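Tema 3. Envases y conservación en la cocina doméstica
Apuntes de clase, miérc. 20 de mayo

Lo que sigue es para quien no pudo venir. Está sin pulir, lo siento, lo completo si me da tiempo.

Empezamos por lo que quedó pendiente de febrero: diferencia entre alimento perecedero, semiperecedero y estable. Repasar el cuadro del tema 2, cae seguro. Estable NO quiere decir eterno. Una salsa cerrada aguanta meses en la despensa; una vez abierta cambia de categoría y va a la nevera.

Fecha de caducidad / consumo preferente. La primera es de seguridad, la segunda de calidad (textura, color, aroma). Mucha gente las confunde y tira comida buena. O al revés, peor.

Factores que estropean una salsa abierta:
-- oxígeno (oxidación, se oscurece la superficie)
-- temperatura
-- contaminación cruzada, típico: cuchara usada que vuelve al bote
-- la luz, menos importante pero cuenta

El tomate lleva acidez propia y además se le añade vinagre, azúcar y sal. Las tres cosas frenan a los microrganismos. Por eso el kétchup dura más que una salsa de tomate casera, que tiene menos azúcar y casi nunca vinagre. La casera, en nevera, 3 días y después al congelador. Ojo con los mohos: si sale en el borde no vale quitarlo con la cuchara, se tira entero.
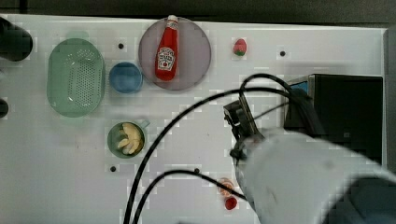 ¿Por qué conviene guardar el kétchup abierto en la nevera si ya es ácido?
Porque la acidez frena a los microorganismos pero apenas hace nada contra la oxidación ni contra la pérdida de sabor; el frío ralentiza las dos cosas.

Formato del envase. Boca ancha: fácil de vaciar, entra aire cada vez y entra la cuchara. Envase que se aprieta: menos contacto con el exterior, pero el tapón acumula restos secos y hay que limpiarlo. Wajid preguntó por el vidrio -- barrera mejor frente al oxígeno, más peso, se rompe. Para el examen basta con saber comparar vidrio y plástico en esos puntos.

Caso Dromau (fotocopia, pág. 16). Comedor escolar que rellenaba botes sin lavarlos. Leerlo entero, fijarse en el orden de los errores y no solo en el último. Asuka Ishida lo expone la proxima semana, traed 2 preguntas cada uno.

Pendiente para el tema 4: congelación, recongelar o no recongelar, etiquetado casero (fecha y contenido, siempre). Llevar rotulador que aguante el frío.

Entrega de la ficha: en papel, por parejas, nombre en las dos hojas.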